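# The Mouse Mat Comes Back

Desk mats went out of fashion when optical mice arrived, and for a good ten years most offices did without them. A laser or LED sensor would track on nearly anything, so the foam squares went into drawers and stayed there.

They are back, and larger. Zallum, a small accessories shop on Zirkgate, stocked 6 designs two years ago. It now carries 75, and last November it sold 127 mats in a single week. Most buyers are not serious gamers. They work from home part of the week, at whatever table the home has.

## Why the table matters

Few people who work this way own a proper desk. They use a dining table, a side table or a cafe table, and those were built for plates and cups. Varnished wood can be slick under a mouse, and a strong grain can make a cheap sensor stutter. Round tables bring another problem. The edge curves away from the forearm, so the wrist ends up doing the work.

A mat helps with the first problem and does little for the second. For that, sit closer, and pick a chair with arms low enough to slide toward the table.

## Cloth or hard

Cloth mats are quiet and slow. Hard mats are quick and easy to wipe, but they click when the mouse is set down. Gritura, which makes both, says cloth outsells hard by a wide margin. Cloth also rolls up, and that counts for a lot if dinner is served on the same table.

Look for rounded corners. Square ones lift first, usually the corner nearest the sleeve. A mat that has started to curl can be pressed flat under books overnight - it won't stay flat forever.

## Color

Plain black is still the safe choice. The growth is in soft fades, two pale colors running into each other, and shoppers tend to buy them with a brighter mouse. Kamata, a design studio that prints short runs for shops, did 3,000 fades this spring and has reordered the fabric.

Pale mats show coffee. Wash them by hand in cool water with dish soap and dry them flat, away from a heater.

A lavender-to-blue fade on a round wooden table, with a white mouse trimmed in orange:
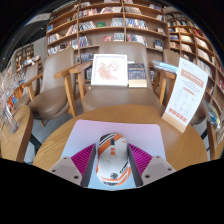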